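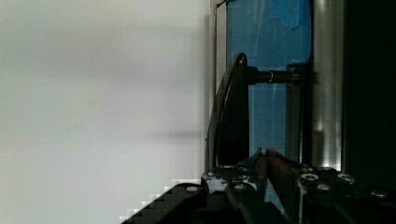 Cámara de muñeca: ¿descarto los episodios con media imagen lisa?

Imprimir | Enviar por correo electrónico

Estoy reuniendo demostraciones teleoperadas para entrenar una política por imitación. La tarea consiste en acercar la pinza a una palanca negra con eje horizontal, cerrar los dedos y girarla. Llevo 344 episodios grabados, todos con la cámara de muñeca y una cámara fija lateral. La política se entrena a partir de ambas vistas y del estado articular.

El problema está en la vista de muñeca. En el tramo final de la aproximación, una superficie gris clara ocupa casi toda la mitad izquierda y no aporta textura. La parte útil (palanca, eje, panel azul translúcido, columna metálica) queda comprimida en la otra mitad. Además, el vídeo se guarda con compresión alta y el borde inferior de la zona clara, donde entra el cuerpo negro de la pinza, sale escalonado, con bloques visibles.

He marcado 68 episodios en los que esto dura más de la mitad de la trayectoria. Dudas concretas:

- ¿Los elimino o los dejo con menor peso?
- ¿Conviene recortar la imagen por la izquierda antes de redimensionar?
- ¿Los bloques de compresión afectan de verdad o el codificador visual los absorbe?

El resto de la cadena (sincronización, calibración, etiquetas de éxito) está revisado.

Publicado por: Clestia

Yo los borraría. Si media imagen es una pared gris la red no aprende nada de ahí y encima tarda más. Con 276 buenos te sobra para una sola palanca. A mí me funcionó con menos, aunque era un botón y la cámara estaba más alta.

Publicado por: Meijer

No los borres todavía. Que una zona sea lisa no invalida el episodio; lo que importa es si los dedos y el punto de contacto siguen visibles durante el cierre. Con lo que describes, las puntas convergen justo por debajo de la palanca y el contorno curvo se distingue bien contra el azul. Para la fase de contacto eso es información suficiente. Si el robot va a trabajar en esa misma posición, la política se encontrará con esa misma vista, y quitarla del conjunto deja sin cubrir precisamente el tramo difícil.

Sobre el recorte: yo no lo haría fijo. La frontera entre la superficie clara y el montante estrecho que tiene al lado es un borde vertical muy estable, y puede servir de referencia lateral cuando la palanca queda tapada por los dedos. Si recortas, la pierdes. Usa un recorte aleatorio pequeño durante el entrenamiento, el mismo para toda la secuencia, y un recorte centrado en inferencia.

La compresión sí me preocupa más. Los bloques dependen del movimiento y del codificador, y si en inferencia alimentas la política con imagen sin comprimir tienes dos distribuciones distintas. Dos opciones:

1. Volver a grabar con calidad 90 y guardar fotogramas sueltos en lugar de vídeo.
2. Mantener lo grabado y pasar la imagen de inferencia por el mismo códec con los mismos parámetros.

La segunda es fea, pero te permite comprobar en una tarde si el fallo viene de ahí.

Otro punto que no mencionas es la exposición. Con una superficie clara tan grande a un lado y piezas negras al otro, el automático de la cámara puede variar a lo largo de la aproximación. Bloquea exposición y balance de blancos antes de seguir grabando. El panel azul tiene reflejos verticales y el eje lleva un anillo metálico brillante; ambos cambiarán de aspecto con la posición de la pinza, y conviene que sea lo único que cambie.

Para decidir el peso de los 68, entrena dos veces, con y sin ellos, misma semilla, y evalúa en posiciones iniciales que no estén en ninguno de los dos conjuntos. La pérdida de validación no te va a servir para esto. Cuenta giros completados.

Publicado por: Forough Mirzaei

Añado solo un detalle a la respuesta anterior: si graba más episodios, varíe la orientación de la muñeca al inicio. En un conjunto nuestro casi todos los operadores entraban por el mismo lado y la política no sabía corregir cuando arrancaba girada 7 grados. No hizo falta repetir todo, bastó con añadir una tanda de arranques desviados.

Publicado por: Eddale

Última actualización: septiembre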